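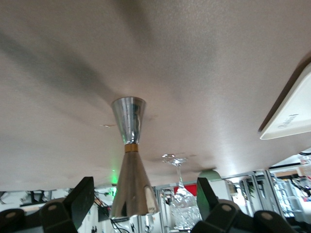
4 Recording demonstrations by hand and by remote

Section 4 covers recording a task on the Kurkora arm, either by moving the arm yourself (hand guiding) or by driving it with the Zastia remote handset. Read section 3 first if the gripper has not been calibrated. The worked task throughout is the bar task: the gripper closes on a double jigger standing on the table, lifts it, and sets it down at a new spot.

Last revised 06/05/2026 by Jeferson Leite.

4.1 Before you start

1. Check that the emergency stop is within reach of whoever will be guiding the arm, and that it is released.

2. Wipe the finger pads with a dry cloth. Do not use alcohol or bar cleaner on them.

3. Set out the objects for the task. For the bar task, stand the jigger on the tabletop with the large cup facing up. Leave enough room on both sides for the fingers to open fully.

4. Open the wrist camera view in Joltau and check that both fingertips and the jigger are in it.

5. Create a new task folder and type a name. Use lowercase letters and no spaces. The name cannot be changed after the first recording is saved.

Note: The wrist camera view may appear upside down, depending on how the arm is turned. This does not affect recording. Do not use the Flip View setting partway through a task folder. If you want the view flipped, set it before the first recording and leave it alone.

Caution: Keep stemmed glasses out of the path of the fingers until you have made a few clean recordings with the jigger by itself. A finger opening sideways will tip a wine glass before the force limit stops it.

4.2 Hand guiding

1. Press and hold the gray button on the wrist collar. The joints go slack after 2 seconds, and the status line in Joltau changes to Guide.

2. Support the forearm with your free hand. The arm holds its own weight, but it can drift if a heavy tool is fitted.

3. Press Record.

4. Bring the gripper in slowly with the fingers open, one on each side of the jigger. Aim for the waist, where the two cones meet. Gripping on the slope of the large cone pushes the jigger down and out of the fingers.

5. Tap the collar button twice to close the gripper. Wait for the tone.

6. Lift straight up, move over the new spot, and lower until the jigger touches the table. Tap twice to open.

7. Back the gripper away before you press Stop. A recording that ends with the fingers still next to the object teaches the arm to stay there.

Keep your hands behind the wrist collar the whole time. If they show up in the camera view, the recording is still saved, but mark it as Spoiled in the list so that it is left out of training.

Recordings longer than 60 seconds are split into two files. Split files cannot be joined again, so delete both and repeat.

4.3 Remote control

Use the handset when the arm is behind a guard, or when the task needs finer finger movement than you can manage by pushing.

1. Pair the handset from the Devices page. The lamp on the grip turns solid when pairing is done.

2. Hold the handset level and squeeze the rear trigger. The arm follows only while the trigger is squeezed.

3. Choose a motion scale. Start with Half. Full is meant for large moves and is too quick for work near glassware.

4. Press the thumb button to start recording, and do the task as in 4.2, steps 4 to 7. The front trigger closes the gripper by as much as you squeeze it.

5. Press the thumb button again to stop.

If you run out of reach, let go of the rear trigger, bring your hand back to a comfortable place, and squeeze again. The pause is trimmed out when the file is saved – you do not need to start over.

Caution: Never switch from handset to hand guiding during a recording. The arm stops hard and may drop what it is holding.

4.4 How many recordings

For a single object on a clear table, plan on 13 good recordings before the first training run. Move the jigger a little each time and turn the arm to a different starting pose every few takes. Once the arm handles that well, add other things to the table, such as a glass or a tray, and record again in the same folder.

Polished metal needs more variety than matte objects do. Its reflections change with the lights and with whatever is nearby, including the gripper. Record some takes with the room lights up and some with them lower.

4.5 Messages

Error 569: The wrist camera dropped images during recording. Check the cable at the collar, then repeat the take.

Guide not available: The emergency stop is pressed, or the handset is still paired. Unpair it and try again.

Low grip force: The fingers closed without meeting enough resistance. Check the object's position and the pads.

To train from the saved recordings, go on to section 5.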